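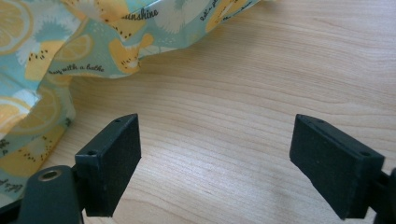 Núcleo de Robótica da Dretex

Ensinar um robô a dobrar pano começa na mão da gente – literalmente! Na oficina do projeto Skidumer, a pessoa segura a garra, fecha os dois dedos pretos na beirada do tecido, puxa, dobra, solta. Depois amassa tudo e recomeça. Desde setembro foram 223 demonstrações, muitas com tecido estampado, cheio de limões e kiwis, porque estampa confunde mesmo e é aí que fica bom. Pegar a ponta de uma dobra caída sobre a mesa de madeira parece bobagem até você tentar com dois dedos retos. Eu tentei por 90 minutos e saí encantado – e com o punho doendo.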